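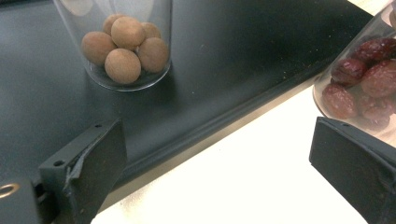
Handout 9: Storing Dried Whole Fruit (Longan and Jujube)

Prudthorpe Dry Goods and Larder Course, Unit 2
Issued Friday, January 12, 2018

1. Scope

The unit covers dried fruit kept whole, in the shell or in the skin. Stoned and sliced fruit is dealt with in the November handout and follows different rules on stacking.

2. The two fruits

Dried longan in the shell. The shell is thin, dry and brittle, tan to brown, often speckled. It protects the flesh from handling but does not keep out damp. Mottling is normal and is no ground for rejection. Cracked shells go into a separate jar for early use.

Dried jujube (red date). The skin is deep red to maroon and wrinkled. Shine along the folds is normal. A white bloom that wipes off and leaves no smell is usually sugar. Fur, grey spotting or a sour smell means the whole jar is thrown out.

3. Containers

Clear glass is used throughout the course so that the contents can be checked without opening. Open glasses are for sorting and short holding only. For the shelf, use a small jar with a close-fitting lid. Wooden lids are acceptable if they sit level. A lid resting at a tilt lets in air and should be pressed down again before the jar is left.

Wash jars, dry them upside down, then leave them open for a further 2 hours. Wooden lids are wiped with a damp cloth and never soaked. Böttcher (course reader, section on closures) recommends a seal ring under the lid. The smaller Edier jars take one; the older Ovau pattern does not.

4. Filling

Place longans by hand. Dropping them from the rim cracks the lower ones. Leave a finger's width below the lid.

Jujubes may be poured, then settled by tapping the base of the jar on a folded cloth. Do not press them down.

Do not mix the two fruits in one jar. Jujubes are the softer and stickier of the two, and shell fragments are hard to pick out of the folds.

5. Placing on the rack

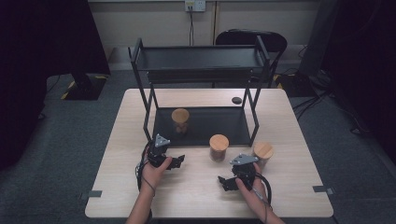

The lower shelf is used for jars in current use and the upper shelf for reserve stock. Set each jar down with its full base on the panel and clear of the legs. Lift by the glass, never by the lid. Jars waiting to be placed stand on the table in front of the rack, one fruit at a time where space allows.

Keep the rack out of direct sun. Relative humidity in the store should stay below 55 per cent. Above that, shells soften and jujubes begin to stick together.

6. Checking

Look through the glass weekly. Open a jar only if the contents have changed colour, clumped, or left moisture on the inside wall. Record the result on the jar card, including a nil result.

7. Before the practical

Read sections 3 and 4 again. Bring a dry cloth and a soft pencil. Jar cards are handed out at the bench.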